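Section 6. Loading the Grultinitz Range and Marking the Divide

By now you've got Plarach installed and you've made your peace with the menu colors. This section gets the Grultinitz Range onto your device so you can use it with no signal, and then we'll draw the divide – the line where rain on one side runs to the river and rain on the other side runs out to the dry lake and quits. I do this part at my desk with coffee, and I'd suggest you do the same. The trailhead lot has no service and not a scrap of shade.

Before you start

You'll need the app, a charged device, and a decent connection. The full range is 58 map tiles. On my home internet they come down before I've finished looking for my reading glasses, but on motel wi-fi, give it the evening.

Loading the tiles

1. Open Plarach and tap Regions, then New Region.
2. Type Grultinitz in the search box. You'll get the range and also a little railroad siding with the same name. Pick the range!
3. Drag the corners of the box until it takes in Palo Wash on the east and the county road on the west. I always go a bit wider than I think I need. The old mine tracks wander.
4. Set Detail to High. Medium drops the smaller washes, and those are half of what we're after.
5. Tap Download and leave the screen on until the bar fills.
6. Put the device in airplane mode and zoom in on Yazdani Peak. If the contour lines stay sharp, you're good. If they go to gray mush, delete the region and run steps 1 through 5 again.

Note: Deleting a region does not delete your waypoints. I worried about this for a whole season and kept old maps I didn't need.

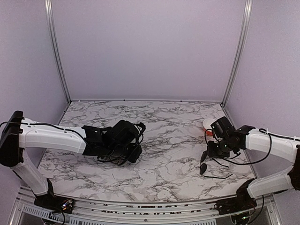 Wanting Peng wrote in to say that step 6 passed for her even though her download had stalled partway, and it was only the south end that came up blank. Her advice is to pan all the way down to Palo Wash in airplane mode as well, and to check the north end while you're at it. She's right, and I've started doing it myself.

Caution: Don't trust the blue lines as water. On this map a blue line means water has run there at some point, and in the Grultinitz that might mean one loud afternoon in August. Carry what you plan to drink.

Setting the contours

1. Go to Layers and turn on Contours.
2. Set the interval to 40 feet. The default is 100, and at 100 feet the whole bench below Yazdani Peak looks flat. It is very much not flat.
3. Turn on Index Labels so you get an elevation on the heavy lines.
4. Find the heavy line marked 3,000. It loops almost all the way around the high country, and I use it as my handrail for everything that follows.

Drawing the divide

1. Tap Tools, then Line, and drop your first point right on Yazdani Peak.
2. Work south along the high ground. Contours that make a V pointing uphill are washes, and contours that bulge downhill are ridges. You want to stay on the bulges.
3. At each saddle, stop and zoom in before you place the next point. A saddle is where most folks slide off into the wrong drainage (I've done it more than once, and then wondered why my divide crossed a creek bed).
4. Tap Save and name the line something you'll know in November.
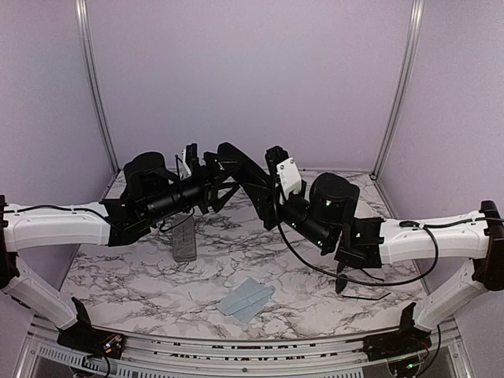
Washes are easier to follow if you start at the bottom and trace them up. Begin where one meets the flats, put your finger on it, and at every fork go up one arm until it gives out, then come back for the other. Your line for the divide should pass between the tips and never cross one. If you want to warm up first, try it on the gray and brownish veins in that white tabletop. They're every bit as irregular as the real thing, and running a finger between them is decent practice for keeping your line out of the washes. Then go back to the map and do the stretch south of the peak.

Orhun Erdem's version of this is to turn the shading off while he draws, and I've come around to it. The shading assumes light from the northwest, and late in the day my eyes want to flip the ridges into valleys. Turn it back on when you're done if you like how it looks. I do!

Checking your line

1. Tap the saved line and choose Profile.
2. Look for any spot where the line drops sharply and climbs right back up. Some of those are honest saddles. If the dip sits on a blue line, drag the point back up to the ridge.
3. Save again, then export a copy to your computer. The Export button is under Share, for reasons known only to Plarach.

Note: The west side near the county road was surveyed separately and the contours don't quite meet at the seam. You'll see a small jog in the heavy line there. Leave it alone and carry on across. Section 7 covers adding the road gates and the two springs.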